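Chapter 4
Credit Load and the First-Year Schedule

4.1 Introduction

A credit hour is a unit of scheduled instruction. At most institutions on a semester calendar, one credit hour stands for one hour in class each week and two hours of work outside it. The number of credit hours a student carries in a term is the credit load. Chapter 3 treated the choice of a major. The present chapter treats the load itself: how it is set, how it is changed, and how it affects the work of the first two semesters.

Three terms recur in the chapter. A full-time load is the minimum that keeps a student eligible for housing and most aid. A standard load is the number of hours that leads to a degree in eight semesters. An overload is any schedule above the limit published in the catalog, and it normally requires a signature from the adviser.

The data come from the records of Plovley College, which enrolled 3069 undergraduates in the year studied. Of these, 621 were in their first year, and 133 of the first-year students dropped at least one course before the withdrawal deadline in October. Table 4.1 sorts the dropped courses by department. Introductory courses numbered 100 are listed separately, as several of them have no prerequisite and enroll students from every program.

A dropped course has a cost in time and may have a cost in money. Tuition at Plovley is billed by the term within the full-time range and by the hour outside it. A student who falls below the range after the refund date pays the full-term rate and may lose part of a grant. Section 4.3 works through the billing rules, including charges placed on a student account after registration closes.

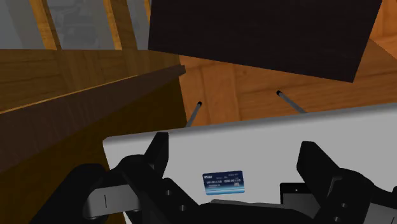
One first-year student at Warside Hall objected that the two-hour rule was useless for planning, as her chemistry lab carried one credit and took up all of Tuesday afternoon. The objection is sound. Laboratory, studio and ensemble courses are assigned credit on a different basis, and their hours must be entered in a weekly schedule as clock hours. Section 4.4 gives the method.

4.2 Reading the Catalog

The catalog in force when a student first enrolls governs that student's degree requirements.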